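Testleserinnen und Testleser für ein Buch über Schlafratgeber gesucht

Schlaf-Apps versprechen viel. Ich habe 111 solcher Versprechen gesammelt und glaube den wenigsten. Für mein Buch suche ich Menschen, die schlecht schlafen, schon einiges probiert haben und keine Lust mehr auf Lavendelkissen haben.
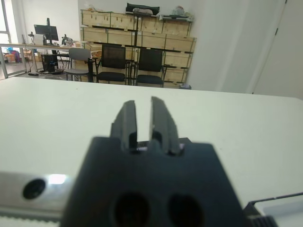

Was zu tun ist

Sie lesen neun Kapitel und schreiben an den Rand, was Sie nicht überzeugt. Höflichkeit ist nicht nötig. Auch meine eigenen Thesen dürfen zerlegt werden, vor allem die zum Mittagsschlaf, bei der ich selbst Zweifel habe.
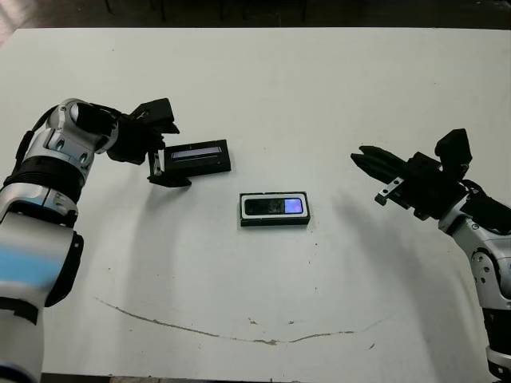
Sie brauchen kein Vorwissen. Wer Schlafkurse verkauft oder Ratgeber bewirbt, möge sich bitte nicht melden. Ein Führungszeugnis in Sachen Frühaufstehen verlange ich auch nicht.

Was es dafür gibt

Bis zu 50 Euro, je nach Umfang der Anmerkungen, und ein gedrucktes Exemplar. Besseren Schlaf kann ich nicht anbieten.
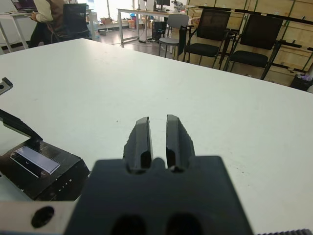

Das Manuskript kommt auf Papier, Rückporto liegt bei. Bewerbung formlos mit ein paar Sätzen zum letzten Ratgeber, der Sie geärgert hat, an Shireen Ngubane, Postfach 2239. Lebensläufe lese ich nicht.

Weitere Aufrufe

Man-lok Wei sucht Tagebücher von Schichtarbeitern
Korrektorat für Kochbuch, Kennwort Katen
Jade Paquette: Interviews zum Thema Fasten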